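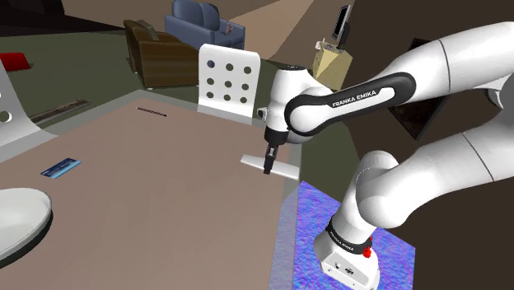 4. What people wrote down, and what they left out

4.1 Keeping the diaries

I went into this study thinking the hard part would be getting anyone to keep a diary of lost things at all. We asked 22 households in Riihimäki and Olside to write a line whenever somebody at home went looking for an object and couldn't find it right away. Keys, scissors, the good tape, a library book, whatever. The instructions fit on half a sheet of paper, and I had braced myself for a stack of empty notebooks.

What came back was 827 entries over 10 weeks, and some of them are a joy to read (one runs to two pages and is mostly about a garlic press). The Olside diaries are shorter and drier, with a lot of single words. The Riihimäki ones wander. I don't want to make much of that difference. The Riihimäki notebooks were handed out in person over coffee, the Olside ones went by mail, and I suspect people write more for somebody they have met.

An entry counted as a search if the writer named an object and gave any hint of having looked for it. "No stamps" didn't count, as it could just mean they had run out. "No stamps in the drawer, where are they" did. I went back and forth on these for longer than I'd like to admit, and the borderline ones are marked in the coding file so readers can move them if they disagree.

4.2 Where things turned up

Here I should own up to a wrong guess. I had expected the hallway to win, what with coats and bags and everybody rushing out the door. But the most common answer to "where was it?" was some version of "on the table." Usually the writer had already looked there, too! One wrote that she had moved the scissors twice to search for the scissors, and I believe her.

Earlier work on household search tends to treat a cluttered surface as the main culprit. The diaries don't quite back that up. People complained about crowded drawers all the time, but they also reported missing things on tables they described as nearly clear. A pen came up again and again in those entries. It's thin, it lies flat, and the eye seems happy to slide over it on the way to something bigger. Small packets (seeds, tissues, tea) got the same treatment. Bowls rarely went missing, though they did a fine job of swallowing other things, especially coins and hair ties.

I use the phrase "open-surface miss" for a search that passes over an object lying in plain view. The term is a bit clumsy, but participants understood it at once in the follow-up calls, and several started using it in their own notes. It covers a different kind of trouble from the "covered miss," where a newspaper or a sweater is sitting on top of the thing. Figure 3 gives the sort of sparse layout I have in mind when I talk about open surfaces in the rest of the paper.

Figure 3. A sparsely filled tabletop, with a white bowl, a small blue packet and a thin dark pen. 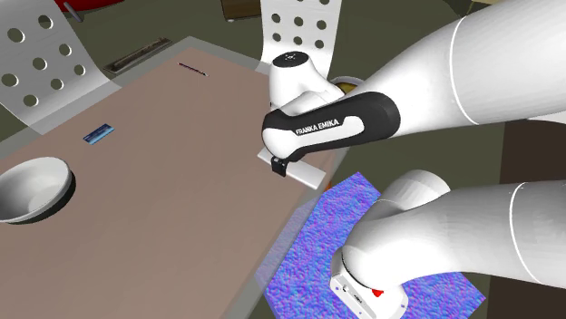

4.3 Who does the looking

The second surprise had to do with people. In most homes one person did a big share of the searching, including for things that belonged to somebody else. The diaries are full of lines like "found his charger again." We hadn't planned to code for this, so I added a column late, in May, and reread everything with it in mind. Seven households had to be set aside for this part, as the entries didn't make clear who was writing.

In the homes that were left, the main searcher was also usually the main tidier. I can see two ways to read that. Maybe tidying gives a person a better map of the house, so everybody turns to them. Or maybe tidying is what moves things in the first place, and the others are right to ask! The diaries can't settle it, and I would be wary of anyone who said they could. A follow-up would need to log the putting away as well as the looking, and I'm not sure I could talk anybody into keeping two notebooks.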